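Oct 8, 2018
By Godelieve Verstraete
5 min read

Plate waste at Tistedgate dining hall: project report

Question was simple. Does taking the trays away make people throw out less food? A lot of colleges went trayless years ago and everyone says it works, but at Tistedgate we still have trays, so we could test it on our own people. Dining services said yes to one week without trays, dinner only, main hall only. We asked for two weeks. Got one.

Background, short version. Plate waste means food that was served and not eaten. It does not include kitchen waste (peelings, trimmings, pans that never went out) and it doesn't include stuff like napkins and tea bags. Most of the reading we did mixes these up, which makes comparing numbers a pain. We decided early on: edible food off plates, drinks not included, bones and fruit peel pulled out before weighing. Banana peels weigh more than you would think.

Method. Week one with trays, week two without, Monday to Friday, same menu cycle as far as the kitchen could manage it. Thursday of week two they swapped the pasta bake for chili, more on that below. Students brought their plates to a table next to the dish return and scraped them there. We wrote down the number of plates from the dish room clicker and weighed the food at close. Scale was borrowed from the chem stockroom, reads in grams, zeroed with the empty container on it each time. Except the first Monday, when we forgot and had to subtract it after.

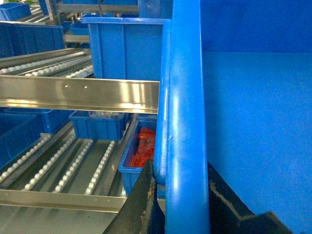
Containers turned out to matter more then we planned for. We started with thin trash bags in a wire frame and they sagged and leaked and one split. Switched to rigid plastic on Tuesday. With a big blue bin, the kind with a thick rounded rim and smooth flat walls inside, food slides down and you can rinse it out in a minute. The rim is also something solid to knock a plate against. Less got stuck on plates after that so Monday's number is probably low. We kept it in anyway and marked it with a star in the table.

Results. Tray week averaged 444 plates a night and trayless week was close enough to that we didn't correct for it, just divided by plates. Average waste per plate with trays was 225 grams in our first calculation, which was wrong, Dzene had added the salad bar pans in by mistake. Redone with plates only it comes to 94 grams with trays and 76 without. So a drop of 18 grams a plate. Not as big as some of the papers claim but it goes the right direction every night except Thursday.

Thursday. Chili night. Waste went up. Our guess is bowls, people fill a bowl to the top because it holds it, and cornbread was self serve and very dry. We talked about leaving Thursday out and decided that would be cheating.

Survey. 29 people filled out the paper form by the exit. Too few to say much. Most said they noticed the trays were gone, and a good number were annoyed about it, mainly because of carrying a drink and a plate and silverware at the same time. One person wrote "I have two hands" and nothing else. Several said they took one plate first and went back if still hungry, which is the whole idea. A few said they just took more on the one plate. Also dishes: the dish room staff liked not washing trays and said so to us more then once.

Problems with all this
- One week each is short. People might go back to old habits once they get used to having no trays.
- Students saw us standing there weighing food. Could have made them eat more or take less, both weeks, but maybe more in the second one when word got around.
- Menu was not identical.
- Plates left on tables didn't go through our station. The dish room got those and we only have the clicker count for them, no weight.
- Anyone with crutches or an injured hand needs a tray. We kept a small stack behind the counter but there was no sign, should of had a sign.

If another group does this: get the full two weeks in writing before you start. Rigid container from day one. Do breakfast too, there's a lot of cereal milk and we have no data on it. Weigh bread by itself, it was a large part of what came in and we only have our notes to go by.

Dining services has a copy of the table and is deciding in June whether to try trayless for a full term. Raw sheets are in the Multance folder, the handwriting on Wednesday's is mine, sorry, the sevens look like ones.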